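Gripper trial: notes from the shop aisle

The gripper comparison has moved out of the workshop and into a snack aisle. We have three hands on the bench, two from Nalleck and one from Skondard, and the same question for each of them: can it take a soft packet off a crowded shelf without dragging the next one down with it?

Before any arm gets a turn, a person does the job wearing a head camera. Raluca Moldovan set the camera angle so that both hands and the front of the shelves stay in view. Kamil Ševčík then sorts the recordings by type of grasp, and the list now stands at 2347.
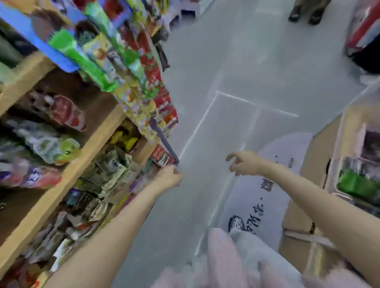 Foil bags are still the hardest. The two-finger Nalleck closes well on a stiff edge but slides on anything puffed up with air. The four-finger Skondard holds better and needs more space between packets than a full shelf gives it. Norbert Charvát ran 100 picks with each hand on the bench shelf last month, and the Skondard dropped fewer bags but took longer over every one.

Narrow aisles bring a second problem. The elbow of the arm swings out further than a person's does, and boxes on the floor get in its way. Libor Brabec is rewriting the controller limits to keep the elbow tucked in, which costs some reach on the bottom shelves.

The third hand, the suction one, goes on the arm next Sunday at 7 in the morning. Anyone who wants to help load the shelf should tell Libor by Friday.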